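Fashion Writing and Styling, Week 5: Reading an Outfit Credit

Posted 20 October 2019 by the course instructor

Welcome back! This is my favorite week of the course, because we finally get to talk about the little line of text that sits under almost every style photo: the credit. You have all read hundreds of them. Somebody wore this dress, these tights, that shoe, and then a price in parentheses. Today we slow down and look at how that line is built and what it does to a reader.

What goes in a credit

A full credit has the maker, the name of the piece, the type of garment and the price. So for our sample look: Immont Ribbed Knit Column Dress ($494), Sivora Sheer Back-Seam Tights ($5), Sakai Square-Toe Slingback ($125). Read it out loud. It has a rhythm, doesn't it? Each item gets the same treatment, and the cheapest thing on the body gets as many words as the most expensive one. I love that about the form.

Keep the order the same every time. We go from the biggest garment to the smallest, then shoes, then bag, then jewelry. If there is a coat, it goes first, even when it is hanging open.

Naming the garment

Style names are marketing, and garment names are information. "Column dress" tells me the shape. "Ribbed knit" tells me the fabric and a bit about how it will sit on the hip. If a label calls something the Daydream, fine, include it, but your reader still needs the plain word after it. Please stop writing "piece" when you mean skirt!

A few words people mix up every October:
- Sheer and opaque describe how much skin shows through. Semi-opaque sits between them.
- Slingback means a strap behind the heel. A mule has no back at all.
- Crepe is a fabric with a slightly crinkled surface. It can be silk, wool or polyester, so check.
- Belted means a belt comes with it. A dress someone added a belt to is "worn with a belt."

The high-low mix

Now the fun part. Take the same look and swap the dress for the Flevonum evening coat at $3000, keeping the $5 tights. Suddenly the line tells a story about a person, and readers will argue over it for days (they really do). The gap between the two prices is where the interest lives, so don't hide it and don't comment on it either. Let the numbers sit there.

Two cautions. Give the full retail price, and if the piece was on sale, say so. And watch your commas and decimal points - a misplaced comma in a price is the most common error I see in student work, and it makes everything around it look shaky. 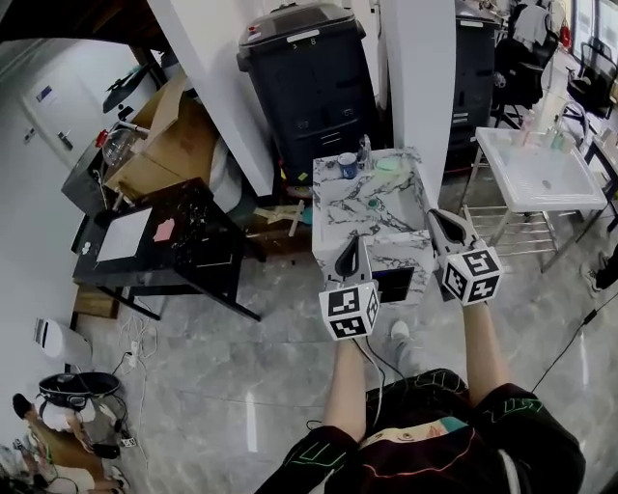 When you can't identify a piece, say less. "Black pumps, maker unknown" is a perfectly good credit. A guess gets copied by the next site, and the one after that, and pretty soon the wrong shoe is sold out. If you have found something close, label it "similar" and put it on its own line.

For next time

Pick one public appearance and write the complete credit, then a caption of roughly 125 words to go with it. Use full garment names and keep the adjectives under control. Bring a printed copy, double spaced, and be ready to swap with a neighbor. We will start with shoes.

Last updated: Week 5, after class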